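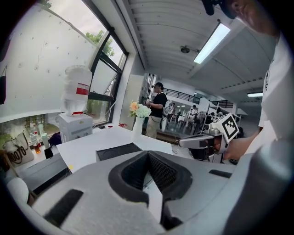 Gripper build moves to the big table

The Nurnus grippers are coming together! Version 9 of the jaw has a deeper notch and new padding, and the whole body now prints in 14 hours on the workshop's old Proltance machine – a huge step up from spring. Next we want 500 clean pick-ups logged before December. We're at 253, so come and try a pair.

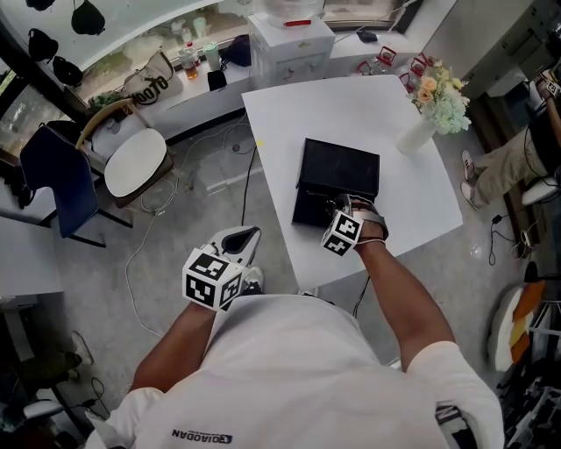

Two grippers, one black box, at the white table.

Spare marker cubes are on the Vesness shelf. Please label any you reprint.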